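Visit report: teleoperation open day at the Takow demonstration lab

July 2020

Takow opened its demonstration lab to outside visitors for one afternoon. I attended as a process engineer with an interest in how the demonstrations are produced, and less in the learning software that comes after. Most of the following is from notes taken at the operator stations.

Arrival and setup

The lab runs its collection work in simulation first. An operator sits at a desk with a hand controller for each arm and drives a two-armed robot through a virtual room. Every session is logged as joint positions, gripper opening and the views from the robot's cameras. The software layer that ties this together is called Druduson, and it was written in house.

We were given a short introduction and then shown the wrist view, which new operators are asked to study before they touch anything. It is a harder view to work from than the head view. With the fingers open and only brick ahead, the main cue for distance is the size of the bricks, and the operator has to learn to read it. 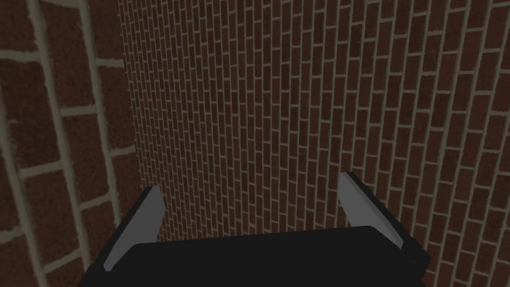 Operator training

New operators complete 36 practice runs before any of their work is kept. The first runs have no task. The operator raises and lowers each arm, turns the wrist and opens and closes the gripper until the hand motion and the screen motion agree. The trainer at our station said that the usual fault at this stage is speed. People move the controller as they would move their own hand, the arm lags, and they correct too late.

The second fault is wrist roll. The wrist camera turns with the gripper, so a small twist tilts the whole room on the screen. In the stretch we watched, the brick courses ran at a slant and the operator had to decide whether the wall or the wrist was out of line.

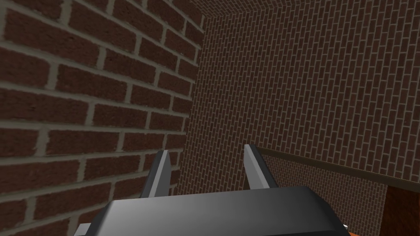

Takow has tried adding a horizon line to the wrist view and removed it again. Operators followed the line and stopped looking at the fingers. The current practice is to return both arms to a raised rest position between attempts, which resets the operator's sense of level as much as it resets the robot.

Recording a demonstration

A demonstration starts when the operator presses a foot pedal and ends with a second press. Failed attempts are kept but tagged. On the day before our visit the lab had recorded 204 attempts, of which 191 passed the first check. The check looks for dropped frames, joint limits and pauses longer than the threshold. It does not judge whether the motion was sensible – a person does that later, at double speed.

I was given 17 minutes at a station. The controllers are from Fuchs and are light, with a spring trigger for the gripper. There is no force feedback. Closing the fingers on an object and closing them on air feel the same, and I looked at the screen each time to find out which I had done. Reaching was easier from the head view, where both arms show along with the counter and the corner of the room beyond it. I used the wrist view only for the last part of the approach. 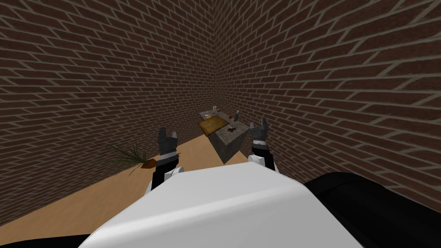

Fukirska, in a comment sent after a draft of this report went round, disagreed on the order of views. Their operators start in the wrist view and are shown the head view only in the second week, on the grounds that people who begin with the wide view never learn to judge depth at the fingers. They also reported that trigger feel mattered less than trigger travel, and that a longer travel had cut their count of half-closed grasps.

I have no data to settle the first point. On the second, the trigger I used had a short travel, and I did leave the fingers partly open several times.

Practical notes

The lab is on the second floor and the elevator is slow. Visitors who wear glasses should ask for the desk screen, as the headset does not fit well over them. The next open afternoon is planned for November, when Takow expects to show the same tasks on the physical arms.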